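About Grovetby

Grovetby assembles and rents tabletop kitchen sets: plates, bowls, baskets, bottles, food items and small odds and ends, sorted into crates and delivered with a packing list. Customers use them for teaching table setting, clearing and sorting, for product work, and for any job where the same ordinary objects have to be on the table again next week.

The company was started by Muireann Madigan and Fiachra Tierney, who had both worked in stores management for a catering school. The school's practice sets were bought piecemeal and replaced piecemeal, and after a few terms no two tables matched. Grovetby began as a stock list for that one building. It became a rental business when other schools asked for the same list with the objects included.

What we stock

The current catalog has 165 item types. An item type is defined by shape, nominal size and color. A round bowl in blue and the same bowl in teal are two item types, with separate codes and separate bins. Labels count as part of the color. A red bottle with a white label and a red bottle with no label are not interchangeable and will not be sent in place of one another.

Items are grouped as follows.

Flatware and plates. Round plates with a low rim, in muted colors. The Temo plate is the default in every crate unless the order says otherwise.

Bowls. Small and medium, round. The Skarnov series is the one most customers know. It is specified by outer diameter, rim height and stacking clearance.

Baskets. Oval and rectangular, with a rim, in pale colors. Baskets are sized to take the contents of one place setting.

Bottles and tubes. Condiment bottles, capped. Supplied sealed for table work and empty for handling work. State which on the order form.

Food. Strawberries, citrus, peaches and similar, mostly small and round. Sold by the piece and rented by the set.

Small mixed items. Markers, crumpled paper, dried leaves and other things that turn up on a table and have to be dealt with. This group was added at the request of customers who teach clearing.
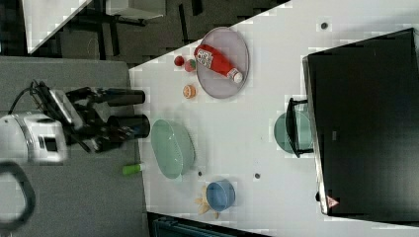 Sets in circulation currently number 580. Each is issued with a set number, and the set number stays with the objects for their whole service life. If a bowl is chipped, the replacement is drawn from the same batch where one is available, and the change is entered on the set record. Customers can ask for the record at any time. It lists every substitution, the date of return and the name of the person who inspected the crate.

How a layout is specified

We do not supply layouts as drawings. Each crate contains a short text sheet giving starting positions by relation: on the plate, beside the plate, in the basket, left of the bowl. Distances are given only where they affect the exercise. The sheets are written for a plain white top, and a customer using a patterned or dark surface should tell us at order stage so that pale items can be exchanged for ones with enough contrast.

A typical sheet reads:

Plate near one edge of the table.
Bottle on its side, across the plate.
Two small fruits on the tabletop, close to the rim of the plate.
Basket and bowls further along, clear of the plate.
Loose items as available.

The bottle is laid down in most of our sheets. A capped bottle on its side rests against the rim and its direction can be stated in a word or two (cap toward the user, cap away). An upright bottle needs a flat-bottomed plate, and the Temo has a slight dish in the center. The upright version is listed as an option for the larger plate only.

Fruit is placed off the plate at the start. In clearing exercises the fruit goes to a bowl or basket and the bottle goes back to the shelf or the tray, depending on the course. The order of removal is left to the instructor. Several customers have sent us their own orders of work, and Darragh Brennan keeps these on file and will share them where the author has agreed. 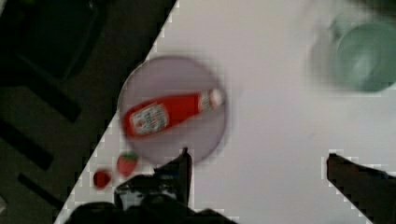
Inspection and cleaning

Returned crates are opened at our workshop on Gallagher Lane. Contents are counted against the packing list, washed, dried on open racks and checked under daylight lamps. Color is compared with a retained reference piece. Red items drift faster than the others and have a shorter replacement interval. Labels are checked for lifting at the corners and for wear on the printing. A label that cannot be read at arm's length is replaced.

Bowls are stacked and unstacked once as part of the check. A bowl that sticks is withdrawn. Baskets are set on a surface plate, and any that rock are withdrawn as well.

Small mixed items are treated as consumables. Crumpled paper and leaves are not expected back and are not charged for.

People

Muireann Madigan, director, purchasing and specification.
Fiachra Tierney, director, contracts and delivery.
Darragh Brennan, layout sheets and course materials.
Ultan Dunne, workshop, inspection and repairs.
Fionnuala Noonan, customer accounts and set records.

Terms in brief

The minimum rental is two weeks. Crates are delivered and collected on the same pallet, and the lid straps must come back with the crate. Customers may add their own objects to a set during the rental but should remove them before collection, as unlisted items are held for one month and then disposed of. Purchase of a complete set is possible after the first rental. Single items are sold only as replacements against an existing set number.

Catalog changes take effect each January. Codes that have been withdrawn remain available for repair of existing sets until the reference stock is used up.

Page last revised December 27, 2020. Questions about stock or set records go to Fionnuala Noonan; questions about layout sheets go to Darragh Brennan. Please quote the set number, printed inside the crate lid.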